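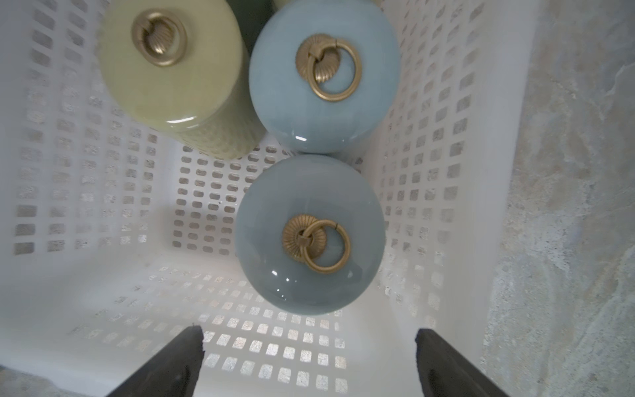
Chapter 4
Stock: bones, water, time

Before you start: reread the part of Chapter 3 on simmering. You will need it. Also the table of pan sizes.

Most soups, most gravies, a good half of the sauces in this book begin with stock. Cooks who buy it in cubes get salt and colour and not much else. Fine for a weeknight. Not fine for the dishes in Chapters 5 and 6, where the liquid gets boiled down hard and any saltiness is boiled down with it.

What you'll cover: white stock, brown stock, vegetable stock. Skimming. Straining. Cooling and keeping. Fish stock has its own short section at the end, because it behaves differently and goes bitter if you leave it.

4.1 What comes out of a bone

Three things, more or less. Flavour, from scraps of meat and from marrow. Fat, which floats and which you will mostly take off. And gelatine, from the skin and the joints. Gelatine is what makes a cold stock wobble and a hot one feel full in the mouth. Chicken wings and feet have plenty. A bare leg bone has hardly any, whatever the butcher tells you.

Libor Murín, who ran the kitchen at the Kestaline for years, taught it to his trainees with two pans. Same weight of chicken, same water. One at a rolling boil, one barely moving. Taste both. The boiled one was cloudy and greasy, the other clear enough to read the bottom of the ladle. Do this yourself if you have the hob space, it is worth the chicken.

Quantities for the basic white stock:
800 g chicken wings or backs
1 onion, halved, skin off
1 carrot, in big pieces
1 stick celery
6 peppercorns, 1 bay leaf
Cold water to cover by two fingers
No salt. Not yet.

Cold water matters. Bring it up slowly and the scum rises in a sheet you can lift off. Start with hot and it breaks up and stays in. Skim for the first 30 minutes, then add the vegtables, then leave it alone. No stirring.

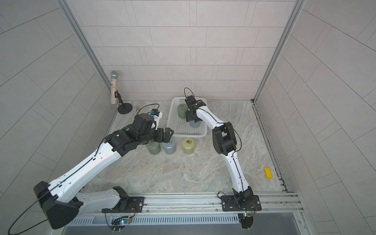 Can I leave the lid on while it simmers?
Leave it half off. A tight lid brings the pan to the boil without you noticing, and the stock clouds. If the level drops below the bones, top up with a little water.

4.2 White or brown

Same bones, different start. For brown stock, roast them first until properly dark, not just tanned. Pour off the fat, swill the tin with 300 ml water and scrape. That goes in the pot aswell. Burnt bits don't. Mitra Parsa's notes on roasting, reprinted at the back of the book, give oven settings for veal and beef.

Brown the onion cut side down in a dry pan. Skin on this time, for colour.

Now turn to Exercise 4a and get your bones in the oven before reading on.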